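Student Project Report: Visit to the Hayes Automation Open Day
Yeshi Wako, 9 February 2024
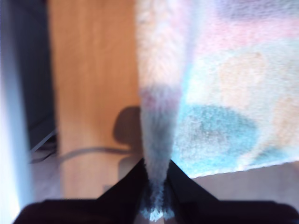 Figure 1. A pastel towel held in the black gripper.

Our group visited the open day at Hayes to learn how robots handle soft things. The demonstration was led by Getachew Moges, who answered our questions very patiently.

He explained that cloth is hard for a robot, as it changes its shape at every touch. A thick towel like the one in Figure 1 can twist into a narrow strand while another part hangs wide, so the program must guess where the corners are. His team has recorded 1,686 grasps since September, and 311 of them were with towels.

I asked why they do not use a stronger grip. He said that force is a smaller problem than choosing the right point. I had expected the opposite, and I have changed my own design for this reason. My gripper will have softer pads and I will test it first on small face washers, 40 trials for each colour.

The visit was too short for us to see the programming part. I would like to ask for a second visit.

Related reports
Zemilero: sorting fruit by colour
Line-following cart, final report
Notes from the Grinthorpe workshop
Jimix arm: first assembly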